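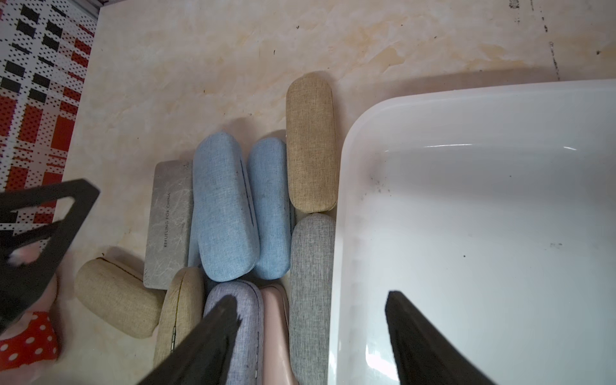 Figure 2. Eyeglass cases in several colors, among them tan and light blue fabric ones.

4.2 Small traders and the arrival of outside sellers

Trading in Altden was long a local matter. Stalls passed within families, and new sellers were usually known to someone in the row before they opened. Traders interviewed in June described a change over the previous two years, as sellers from outside the district began to rent units near the bus station and import directly.

The complaint heard most often was about price. Henok Yilma, who sells household goods, said that a wholesaler who also sells single items at the wholesale price leaves the stallholder with no margin. Poppy Haslam had stopped stocking small accessories and moved to repairs. Of the 20 stallholders interviewed, 13 reported lower takings than a year before, though most kept no written accounts and we treat these answers with caution.

Shoppers saw the matter differently. Several said they now bought things they had previously done without. Landlords also gained, and some units changed hands at higher rents soon after the first newcomers arrived.

Relations between the two groups were mixed. Some local traders bought stock from the newcomers while signing a petition against them. The district licensing rules draw no clear line between wholesale and retail, and the officers we spoke to gave differing accounts of how they are applied. We return to licensing in Section 5.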